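Thread: I compare two hand-held grippers for cloth work at home — the Ponska and the Hotthorpe. I use both with the same wrist camera and the same Plemano controller board. It will be a long one, so get a tea.

1/ First, why cloth. A box or a cup tells you very little about a gripper. Almost any two fingers can close on a cup. Cloth is thin, it slides, it folds under the finger, and it changes shape when you look away. If a gripper has a weak point, trousers will find it in the first hour.

2/ The setup is simple. One hand-held tool at a time, a camera looking over the fingers, a cable to the Plemano, and a laptop on a chair. No arm in this first part. I move the tool with my own hand and record the finger width and the video.

3/ I did 112 recordings in total, divided equally between the two grippers. Each one is one small task: pick up a waist, bring a leg over, pull a hem straight, put the garment down flat. I repeated every task in the same order with each tool, so I would not get better at folding only for the second one.

4/ The Ponska is the lighter of the two. After 32 recordings my wrist was tired but I could continue. With the Hotthorpe I needed a break much sooner. When people compare grippers they write a lot about force and very little about weight, but for hand-held work I would put the weight first.

5/ The Hotthorpe closes with more force, and you feel it in the trigger. For a thick quilt this is good. For a thin T-shirt it is too much, because I pinched the sheet under the shirt many times and lifted both together. I had to learn to stop the trigger halfway.

6/ Fingertips. The Ponska has narrow tips and they slide under a hem quite easily. The Hotthorpe has wide tips, and with those I had to push the cloth first to make a small wrinkle, then close on the wrinkle. It works, but it is one more movement in each task, and a policy has to learn this movement too.

7/ About the camera. I tried the Harawira wide lens and the normal lens from the Plemano kit. The wide one is much better for beds. You keep the fingers in view and you still see where the garment ends, so you can plan the next grasp without moving the tool back.

8/ The price for this is that the fingertips are soft in the image. The lens is focused for the far side and the fingers are very close to it. I thought this would be a big problem. For me it was a small one. What matters more is if you can see the contact between the tip and the cloth, and mostly I could.

9/ Dark clothes are a different story. Black trousers against a white wall made the exposure jump. When the wall came in, the trousers became one flat dark shape and all small folds were gone. I locked the exposure by hand after that, and I recommend you do it before the first recording and not after the eighth like me.

10/ A side stripe helps more than I expected. The cloth around it can be almost without detail, but the stripe shows you how the leg is turned and where it narrows. My tracking points stayed on the stripe and its trim, and they drifted on the plain black parts.

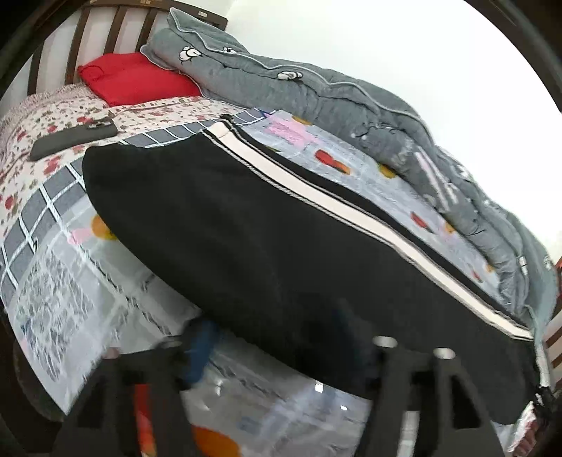
11/ Patterned covers

I read the advice to use a plain cover so the garment is easy to separate. I decided against it. In a real home the bed has flowers, squares, spots, a quilt with figures, sometimes everything together. If the model only works on a plain gray table, I do not want this model.

With the busy covers my segmentation made two kinds of mistakes. It took round printed spots for small objects, and it cut the garment where a bright shape touched its edge. The first mistake was easy to filter. The second I am still working on.

12/ Controller

The Plemano board was calm in all of this. It lost the connection 2 times, both times when I pulled the cable with my elbow. Time stamps for video and finger width agreed well after I updated the firmware. Before the update there was a delay that grew slowly during long recordings — please check this if you bought yours before February.

13/ Battery and heat

The Hotthorpe gets warm at the handle. Not painful, but you notice it. The Ponska stays cool, but its battery door opens too easily, and I closed mine with tape. I wrote to their support and got a kind answer without a date.

14/ Numbers, for those who only want numbers. I counted a task as failed if I had to grasp the same place again more than once. The Ponska had 8 failed tasks. The Hotthorpe had more than double that, nearly all with thin cloth. On the quilt the Hotthorpe was better, and I want to be fair about it.

15/ My choice at this moment: the Ponska with the Harawira wide lens, exposure locked, narrow tips. If you work mostly with towels and blankets, take the Hotthorpe and train your forearm a little.

16/ What I did not test: wet cloth, zippers, buttons, anything hanging. Also I am one person with one pair of hands, and my hands are small. A person with larger hands will maybe not feel the weight as I did.

17/ Next I will mount the Ponska fingers on an arm and try the same tasks with the same covers. I am a bit afraid of the height of the bed, because the arm I can borrow is made for a table. If somebody solved this with a cheap stand, please write me, with dimensions if you can.

18/ A correction to post 6: the wide tips of the Hotthorpe can be changed, there is a narrow set sold separately. Thank you to the two people who told me. I have ordered it and will add the results under this thread.

More from this author
Locking exposure on a wrist camera, step by step
Plemano firmware notes: the growing delay
Which tape stays on a gripper finger
Folding towels with a table arm, first attempts

We use cookies to keep you signed in and to remember your display settings. By continuing to read, you accept this. Manage cookies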